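Notes for my talk: sorting the small things
Gönül Tokgöz, Gasevmont, afternoon part

Start slowly. Say thank you to Melley for the room.

My subject is small items on a table: tubes, little bottles, packets. In my flat I had one drawer for all of them, and every morning I was searching in it. I think many of you have the same drawer.

First point. Take everything out before you decide anything. Put it on a plain table, where dark tubes and green bottles are easy to see, and let it lie there in disorder for a while. People want to start with boxes. Please ask them to wait.
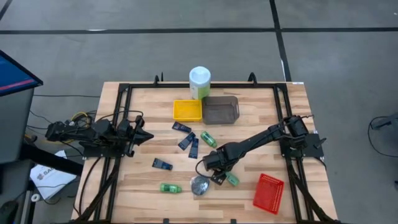

Second point, the containers. I use 2 for one table, a basket and a tray. The basket takes what you use each day. The tray takes what you use less often. If you have a third one, it will become the old drawer again. (Pause here, they usually laugh.)

Tall things with a lid can stand behind, outside of the basket. They fall over if you put them between the tubes.

Third point, labels. Turn the printed side up. On tubes the print is small, so I write the month of opening with a thick pen, for example "May".

Tell the story of the Ateş storeroom: 193 items on the list, and the same hand cream was written in four places. Do not go too long with this.
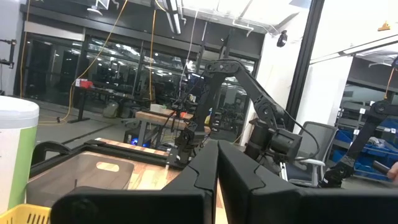

Selma wrote to me after the last talk that she disagrees about the tray. For her it should be sorted by who uses the things, and how often is less important. In her house this has worked for two winters.

Read her remark aloud and ask the room for opinions. Then questions. The handout is number 372, on the chair by the door.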